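Practice Noise in Shared Housing: Project Report
Music and Community Studies, Daswood College

4. Where students practice

Our survey went to the three residence halls on the Daswood campus in March. We asked residents which instruments they kept in their rooms, when they played them and whether a neighbor had ever complained. Percussion players had the most trouble. Most of them had stopped playing in the hall after 8 in the evening, even on small drums.

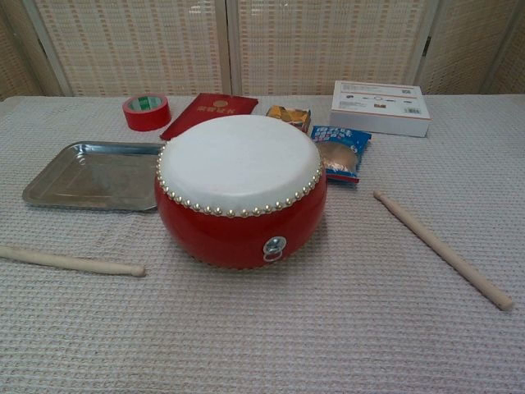

Farirley Hall has a practice room in the basement, but it is booked up most nights. Ingvarsson Hall has none, and its residents walk to the Raltis Building – a long way to carry a cello in winter.

We also looked at cost. The housing office gave us a figure of some 3,000 dollars to line one storage room with sound panels. That price leaves out a new door, and the present door in Ingvarsson lets a lot of sound through.

5. Limits of the survey

Few first-year students answered. We did not measure sound levels, so what we say about loudness rests on what residents told us. The questions are in Appendix B.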